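Progress report on the children's comedy series "Alik and the Night School"
Period: up to the end of July
Prepared by Bülent Yalçınkaya, series producer, for the Halmont Fund

1. Scripts

The first season has 12 episodes, as agreed. Nine scripts are now final. Two are in second draft and the last one is still an outline, as the writers want to see the first rough cuts before they decide how Alik leaves the school. I ask for your patience on this one. The character of Aunt Trevitz was made smaller in episode four, following the comments of your reader.
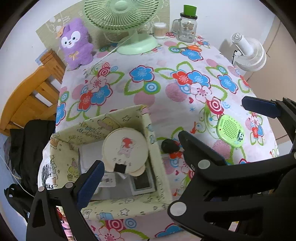 Storage box with cartoon print, on a flowered tablecloth.

2. Casting

We saw 229 children for the two main parts. Both are now cast, and the contracts are signed by the parents. The part of the headmaster is open again – our first choice took a theater job for the autumn. Yaman Studio has proposed three other actors and we will meet them in the coming weeks.

3. Shooting

We completed 19 shooting days. The classroom set is finished and the corridor set needs only paint. One day was lost when the sound recorder failed in the morning.

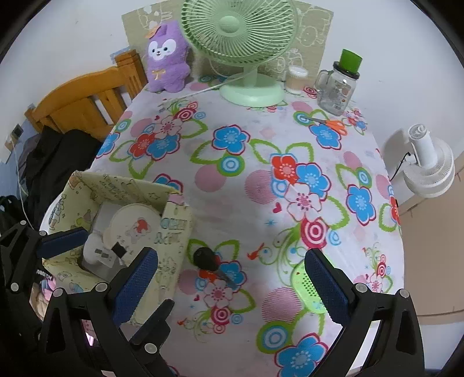

The lost day will be taken back in the second block, so the delivery date does not change. Children work until 5 p.m. at the latest, and we kept this rule on every day.

4. Budget

We are 3,000 euros over on set building and under on travel. I propose to move the difference between these two lines. Please confirm in writing if you agree.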